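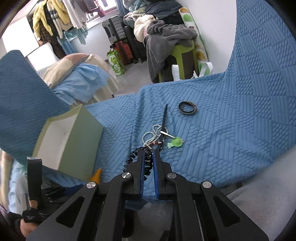

Hand-held gripper above the quilted cover, small items and open box within reach.

Re: [gidetent-users] Cuslow open day, session 2

Lingyun Tian wrote on 14 Jun 2018:

> I could not get to the Cuslow open day. Two questions for anyone
> who did. Did they show the hand-held tool on soft surfaces, or only
> on the bench? And is the Aranda linkage the same one as in November?
> The handout lists 700 recordings but does not say what was handled.

I was in session 2, in room 101 and then in the furnished room.

Soft surfaces: yes. The bench part was short and used blocks, which I skipped. The second part was done on a bed cover, with the kind of clutter you find in a home: a string of beads, a coiled cord, a long black clip-like piece, an open box on its side. The quilt in the picture is embossed, ridges in some patches and small ovals in others, and it has a wrinkle running toward the beads. I would call that a harder support than foam. The surface gives when a finger presses on it, so closing height matters more than closing force.

Linkage: the presenter said the geometry is unchanged since November and only the pads are new. They are blue and ribbed, on the inner faces of the fingers. The ribs are meant to help with thin cord. I asked for slip numbers and was told none have been published.

The beads are the case I would look at. A looped string has no single good grasp point, and lifting one loop moves the rest. The operator's approach was to take an outer loop, raise it slowly and wait before moving sideways. With the cord they closed across the coil, never along it. I did not time either task.

Handout: the 700 recordings cover the hand-held tool only. The arm-mounted version from Vernov is counted separately, and I have no figure for it. I asked for a breakdown by object type. They have one by room and will try to produce the other.

Things I did not get an answer on:

- pad wear, and how often the pads are changed
- whether camera calibration is checked between operators
- if the Gidetent file format keeps finger width as raw counts or converts it to millimeters

The last one affects my import script, so if anybody on the list has a sample file, please send me the header.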